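Sendov Match Clock — Set-Up Guide
5 min read
12 shares · 3 comments

Section 4. Preparing the clock for a football match

Before you begin, check that the console has the newest software and that the scoreboard is connected to power. The console must stand within 30 meters of the scoreboard. At bigger grounds, such as Riviere Park in Prultilville, please use the cable and not the radio link.

1. Press and hold MENU until the green light comes on.
2. Choose FOOTBALL, then choose the length of each half. The factory setting is 45 minutes.
3. Enter the names of the two teams. Each name can have a maximum of 8 letters, so longer names must be made short.
4. Press SAVE. The scoreboard shows 0–0 and the clock stands at zero.

Note: If the scoreboard stays dark after step 4, look at the channel number on its back side. It must be the same as the number on the console.

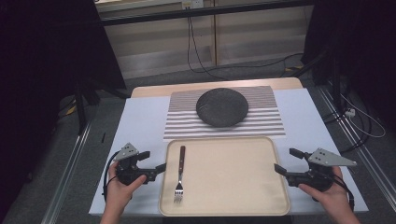
5. At the kick-off whistle, press START one time. Do not press it again, or the clock will pause.
6. For a goal, press HOME + or AWAY +. If the referee cancels the goal, press the same key together with UNDO.
7. At the end of the half, press HALF. The score is kept in the memory — also when the power is lost.

Added time is entered by hand. Wait for the signal of the fourth official, press ADD and type the number of minutes. The clock does not stop by itself while added time is running.

Caution: Never remove the memory card during a match. The card can store 1,070 matches, and when it is full, the console shows the message 43. Copy your matches to the Dovum program on your computer before you delete them.

Caution: Cover the console when it rains. The keys are protected from splashes only.

For penalty shoot-outs, continue with Section 5.

We use cookies to improve your visit. Accept all | Settings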